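Unit 4: Setting out a domestic kitchen - services, clearances and the order of work

Read before the Saturday session. Bring a scale rule and the survey sheet from Unit 3.

## 4.1 Where the drawing starts

The layout is drawn from the fixed services outwards. On most refurbishment jobs these are the soil or waste connection, the incoming water, the gas supply if there is one, and the consumer unit. Cabinet positions come second. A drawing that begins with cabinets usually has to be redone when the waste run is checked for fall.

Record the following on the base plan:

- finished floor level, and the highest point of the floor where the units will stand
- centre line and height of each waste outlet
- internal width between plastered walls, taken at floor, worktop and wall-unit height
- window sill height and the swing of every door
- position of any pipe that cannot be moved

Use the smallest of the three wall-to-wall widths. Differences of 20 mm between floor and worktop height are common in older houses and are taken up with a scribed filler.

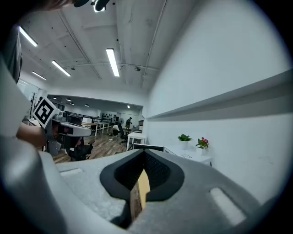
Fillers should be shown on the plan as separate items with their own reference. If they are left off, the fitter will take the width from the nearest cabinet gap, and the drawer fronts next to the wall will foul the door architrave.

## 4.2 Clearances

The figures in the regulations and in the appliance maker's instructions take priority over anything in these notes. Where they differ from each other, work to the larger.

| Item | Check |
|---|---|
| Hob to extractor | maker's stated minimum, measured from the pan supports on gas |
| Hob to side wall | maker's instructions; note the wall finish |
| Free-standing appliance | ventilation gap at back, sides and top |
| Tall housing | door swing, and access to the isolating switch |
| Dishwasher | open door must not block the only way out |

Side-hinged appliance doors need particular care. Draw the door fully open and mark the hinge side. The landing space for hot dishes belongs on the opening side, or directly opposite, within one step.
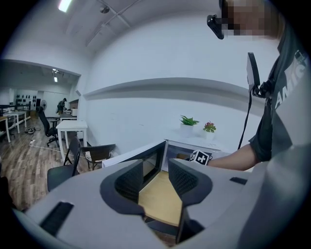
Sockets behind built-in appliances are not acceptable as the only means of isolation. Show a switched fused connection unit or a grid switch above the worktop, labelled, and carry the same label on to the electrical schedule. In the Brorilska case study the labels on the two drawings did not match - the oven and the extractor were crossed - and second fix was held up until the circuits had been traced.

## 4.3 Service void

Standard base units leave a void behind the back panel. Check its depth against the waste pipe, including the fittings. Where the void is too shallow, the usual choices are:

1. bring the whole run forward and order a deeper worktop
2. cut the back panels locally
3. route the pipe outside the building line

Option 1 costs more in materials but leaves the cabinets intact. The Thoroddsen drawings (handout B) use it, with the run brought forward by 70 mm. Note that the end panels must grow by the same amount. Kári Vídalín's marked-up copy shows where the first issue missed this.
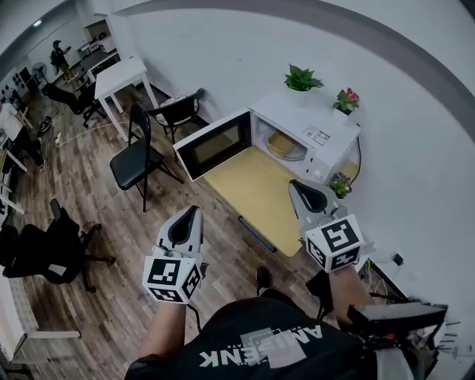
*Photo: Signe Skov / Sondus*

## 4.4 Order of work

Strip out, first fix, plaster, floor, base units, template, worktop, wall units, second fix, splashback. Some firms hang wall units before the bases. Either is workable, but the datum line has to be agreed and marked on the wall first, and it must be taken from the high point of the floor.

Solid worktops are templated only when the base units are fixed and level. Allow for the lead time in the programme; the sink and tap must be on site for the template visit.

## Exercise

Using the Wunel survey sheet, draw the sink wall at 1:20. The clear width between the wall and the boiler housing is 553 mm at worktop height. Almost 200 mm of the adjoining wall is taken up by boxed pipework. State which unit you would use, the filler sizes, and how the stopcock will be reached.

Hand in the plan, one elevation and a list of assumptions. Dimensions in millimetres throughout.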